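How to Clean the Dust Out of an Old Desktop Computer

If you have a desktop tower that sounds like a hair dryer every time you open a web page, the odds are very good that it is full of dust. I have been looking after the family computers for longer than I care to say, and most of the "it's dying, we need a new one" calls I get end with me and a can of air on somebody's back porch. It's a pleasant little job, and you really don't need to be a computer person to do it.

Set aside an hour, and do it in the daytime if you can. Good light makes all the difference.

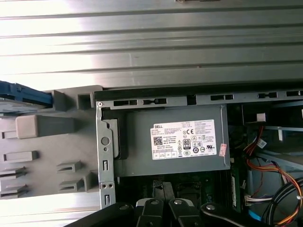
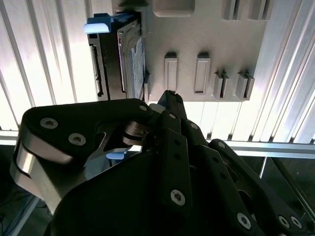

What you'll need

A can of compressed air (get two if you have pets)
A medium Phillips screwdriver
A soft, clean paintbrush that has never met any paint
Cotton swabs and a little rubbing alcohol
A small bowl for the screws

Step 1. Shut it down and unplug it

Shut the computer down the regular way, from the menu. Then flip the switch on the back, if it has one, and pull the power cord. Once it's unplugged, hold the power button in for a few seconds to drain off whatever charge is left. Take a quick picture of the back with your phone before you pull the other cables. My neighbor Hazel Ruiz-Ortega skipped this and spent a whole evening wondering why her speakers had gone quiet (wrong hole, same size).

Step 2. Carry it outside

A porch, a garage, a driveway -- anywhere but the bedroom carpet. Lay the tower on its side on a table, and touch a bare metal part of the case before you reach in, so that any static goes into the case and leaves the parts alone.

Step 3. Take off the side panel

Most panels are held by two screws at the back and then slide toward the rear. Others have a latch. If it won't budge, don't force it! Look for one more screw, and if you still can't find it, look up the manual by the model number on the sticker.

Step 4. Blow out the big stuff

Hold the can upright and use short bursts. Keep a finger on each fan so the blades can't spin while you blow on them, which is hard on the bearings. Start at the top and work down, then do the front vents from the inside out. The heat sink over the processor usually holds the worst of it, a gray felt blanket that you may need to loosen with the brush first.

Leave the power supply closed up. You can blow a little air through its vents from the outside, but please never open it, even unplugged.

Step 5. Wipe the fan blades

Dampen a swab with alcohol and go over each blade, front and back. Let everything sit open for 30 minutes afterward. I make coffee.

Step 6. Check the cables and close up

Press gently on the plugs going to the drives and the main board, as it's easy to nudge one while you're brushing. Then put the panel back, hook everything up using your phone picture, and turn it on. If it beeps or the screen stays dark, shut it off, unplug it, and push the memory sticks down firmly until the clips close.

I do ours every June, before the hot weather settles in, and again after the holidays if the dog has been sleeping next to it.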